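Filmabend zu Hause: meine Tipps aus der Küche und drumherum

Im Juni hab ich mir endlich einen Beamer gegönnt, und seitdem sitzt bei mir ständig jemand auf dem Sofa und will was gucken. Serienfinale, alte Gruselfilme, neulich sogar ein isländisches Drama mit Untertiteln (war toll!). Mit der Zeit hab ich mir ein paar Sachen angewöhnt, damit ich selbst auch was vom Film mitkriege und nicht zwei Stunden in der Küche stehe.

Popcorn im Topf, immer! Erst kommen vier Maiskörner ins heiße Öl, Deckel drauf, und wenn die gepoppt sind, schütte ich den Rest dazu. Topf kurz vom Herd, einmal schwenken, wieder drauf. Salz kommt bei mir ganz am Schluss drüber, und zwar feines, das grobe rutscht bloß nach unten durch.

Dann der Tisch. Fettfinger und Popcornsalz sind auf Hochglanz eine Pest, man sieht jeden Wischer, wenn der Abspann läuft und das Licht angeht. Ich nehme lauwarmes Wasser mit einem Tropfen Spüli, wische in langen Bahnen und reibe gleich mit einem trockenen Mikrofasertuch nach. 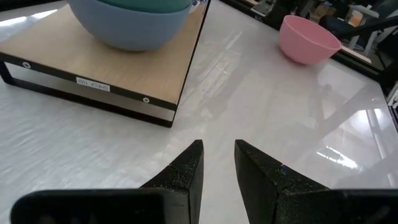
Bei uns hilft gegen die Schlieren nur ein Schuss Essig im Wischwasser, schrieb mir eine Leserin, und das Tuch dürfe auf keinen Fall mit Weichspüler gewaschen sein. Das mit dem Weichspüler kann ich bestätigen, damit schmiert es furchtbar. Essig lasse ich bei Naturstein lieber weg.

Zum Knabberzeug: bitte nichts, was raschelt. Alles schon vor dem Vorspann aus der Tüte holen und in Schüsseln kippen, lieber mehrere kleine Portionen als ein Riesenberg, sonst wandert das Ding den ganzen Film über quer durchs Bild. Süß und salzig trenne ich, Dips stehen bis zum Start im Kühlschrank.
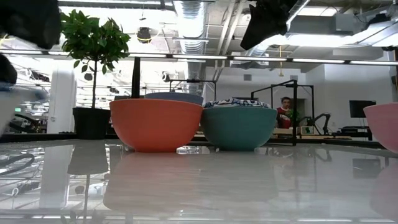 Und was ist mit Nachos, wollte jemand in den Kommentaren wissen, die krachen doch lauter als jede Tüte? Stimmt – die gibt es bei mir nur zu Actionfilmen. Bei leisen Sachen stelle ich Käsewürfel und Trauben hin, da hört man dann auch die Dialoge.

Ach ja, Decken! Nach dem Abend einmal draußen ausschütteln, bevor sie in die Wäsche gehen, sonst habt ihr die Krümel im Flusensieb. Cola auf dem Polster sofort abtupfen, nicht reiben, und mit kaltem Wasser nachgehen. Den Beamer lasse ich auskühlen, bevor ich ihn wegräume, so steht es bei meinem auch in der Anleitung.

Nächstes Mal schreibe ich was zu Verdunklung mit einfachen Mitteln, da teste ich gerade noch zwei Stoffe.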